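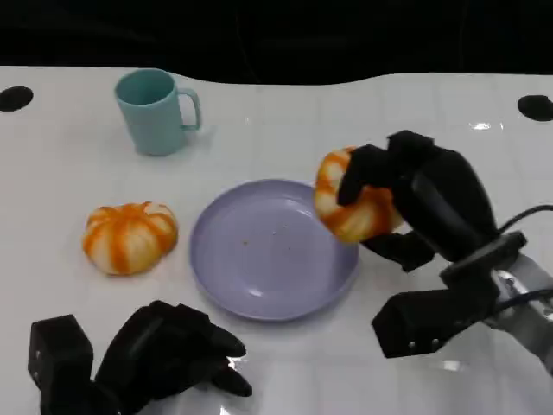
Figure 2. Tabletop with lavender plate, teal mug and striped pumpkin-shaped piece.

4. Placing and Clearing Tableware

This section covers everyday use of the Tonwood table surface with the Vilby plate and mug set. It applies to the white tabletop in both the standard and the extended length. Read Section 3, Leveling the Table, before placing any items on the surface.

Before You Begin

Wipe the tabletop with a soft, damp cloth and dry it fully. The finish is glossy and will show water marks if left to air dry. The thin gray grid lines are part of the surface and cannot be rubbed away. Do not scrape them.

The openings near the far edge of the tabletop pass through to the underside. Keep them clear of napkins, utensils and small decorative items.

Setting a Place

1. Set the plate down first, using the grid lines as a guide. Lower it flat onto the surface. Do not slide it into position.

2. Set the mug upright behind the plate and to the left. Turn the handle to the right, toward the middle of the table.

3. Place any decorative piece to the left of the plate. Leave a gap between the two so that the plate can be lifted without touching the decoration.

4. Check that no item extends past the edge of the tabletop.

NOTE: Left-handed users may reverse the layout. In that case the handle of the mug should point to the left.

CAUTION: Do not place cookware taken directly from the stove or oven on the tabletop. Use a trivet with a solid base.

Clearing a Place

1. Remove the mug first. Lift it by the handle and keep it level.

2. Move the decorative piece to a shelf or tray. It should not be stacked on the plate or carried inside the mug.

3. Lift the plate with both hands. Crumbs tend to gather in the flat center, inside the raised rim. Hold the plate level until it is over a sink or waste container, then tip it.

4. Wipe the area where the plate stood. Work toward yourself and collect loose crumbs in the cloth — do not brush them toward the openings.

CAUTION: Crumbs left under a plate can scratch the glossy finish when the plate is moved. Check the underside of the plate before setting it down again.

Cleaning the Tableware

Wash the plate and mug by hand with mild dish soap. Abrasive pads leave bright streaks on the matte outer finish of the mug and must not be used. Dry both pieces before storing them.

Decorative pieces should be dusted with a dry cloth only. Do not immerse them in water.

Storage

Store plates flat, with a sheet of felt between each one. Mugs should be stored upright and must not be stacked. Keep the original Hiretti carton if seasonal pieces will be put away after October.

Replacement felt sheets may be ordered through Wallner customer service. Please quote part number 188 and state the table length.

Section prepared by Adalberto Rocha. Reviewed by Dardo Benítez, 8/2/25.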